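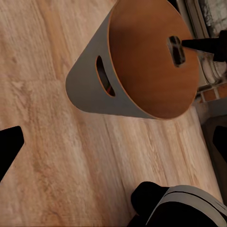
The scheduler would hand out the hours fairly, the man from Nornico had promised, and people would be freed up for the interesting parts of the job. He said it twice. Then he asked where he could get coffee, and nobody on second shift knew what the interesting parts were, so we let him go find it.

That was January. Brirken made stools then, and still does, gray shells with a wooden disc on the wide end and a slot in the disc to carry them by. I had been tipping them over and standing them up for eight years. You learn to grab the slot first. I couldn't have said so before they asked me to write it down for the machine.

They ran it on the screen for weeks before anything was bolted to our floor. Same stool, over and over, on a floor much nicer than ours, with black fingers coming in from the side. One went for the slot. The supervisor clapped.

"That's your move," she told me.

I asked if I got paid for it. She laughed, and I waited, and she stopped.

By spring the real arm had a name, Roy, taped to its base by somebody in shipping. Roy's target was 156 stools a shift. On its first night it did 61, and I did the rest, standing up the ones it left on their sides. The report upstairs said 156. My part of it went in a column called "recovery."

The fair hours came too. Mine went from five shifts to three, and the letter called that flexibility. Two of the packers took jobs over in Claltwood. Their lockers are full of spare gripper pads now.

I still eat lunch by the cage, out of habit. Last night Roy stopped with one finger out and the light on top went yellow - it does that - and the new kid looked at me. He had the tablet in his hand.

"It says request assistance," he said.

I finished my sandwich, and then I went in and picked up the stool.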